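We use cookies to remember your newsletter settings. Accept / Manage

Sat 26 January
By Mwanaisha Swai

Why the Bidbridge cell was stopped for seven days

Many of you asked what happened in the server dismantling cell at Bidbridge, so I try to explain it in order.

The robot was taking riser parts out of old servers. On unit 122 of the batch the gripper closed on a part, the arm began to lift, and the part did not come free. The force limit should stop the arm at 120 newtons. It did not stop. The arm continued to pull until Idrisa Barasa pressed the emergency button. No person was hurt, because the door of the cell was closed, but the server moved on the table and one memory slot was cracked.

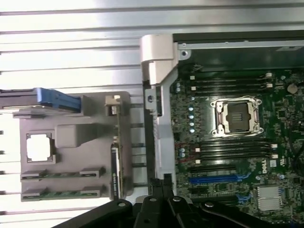

We first suspected the gripper, and we lost almost two days with this. Then Idrisa read the log and found fault code 2149, which means that the force sensor had lost its signal. The controller wrote the code in the log and kept the last good value. So for the program the force was always small, and it had no cause to stop. I think this is the serious point — a lost sensor must be treated like a high force.

The cable of the sensor was damaged near the wrist, where it bends at every turn. We have replaced it and given it a wider loop. Gachanja from Zeditz has also changed the controller settings, so that code 2149 now stops the arm at once. We tested this by pulling out the plug during a slow lift, more than 7 times, and every time the arm stopped.

The Gremitwood cell has the same controller and still the old settings. Please do not run lifting programs there until Gachanja has visited. The full report is with Idrisa.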